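Mellow (home robot arm project)

Mellow is the kitchen arm Janka Charvát and I have been building in the Vumley shared workshop since April, and I'm the one writing it up, so expect some bias! It does its practicing in simulation, mostly on picking things up by the handle.

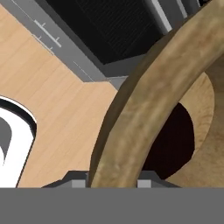 Janka wrote the grasp code, all 382 lines of it, and I did the joint tuning (badly, at first).

Matěj Kratochvíl joined later to sort out reach limits, and he's a lot fussier than either of us. His favorite test pose has the gripper pointing down over the right basin, close to the drain, with the faucet standing at the back of the sink.
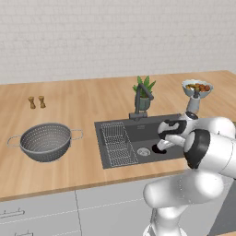

Version 2 is still in the works. We want a softer wrist motion, mainly, and slower approaches near anything breakable. The kitchen layout stays as it is, dish rack in the left basin and all, so we can compare runs with the old code.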